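Ziratell-Wäschestapel, Datensatz v2

Stand: 2021-03-16

Aufgenommen in der Gemeinschaftswerkstatt Drernton, mit einem Greifer Marke Eigenbau und der Handgelenkkamera. Umfang: 200 Durchläufe, davon 165 brauchbar. Die übrigen liegen unter /aussortiert und taugen zur Erheiterung.

Aufgabe: gefaltete Kleidung greifen, anheben, stapeln. Jeans und dunkle, weiche Stoffe überwiegen, der Kleiderschrank des Autors gab wenig anderes her.
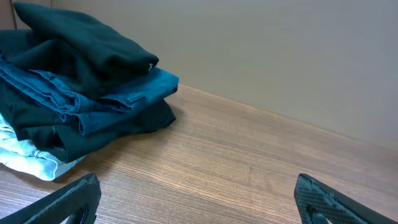
Bekannte Mängel: Bei 11 Durchläufen fehlt die Greiferöffnung im Log. Die Fingerpads kommen aus dem Drucker und altern schneller als der Code.

Lizenz: frei für alles außer Bügeln. Fehler bitte im Tracker melden, Version 3 kommt im September.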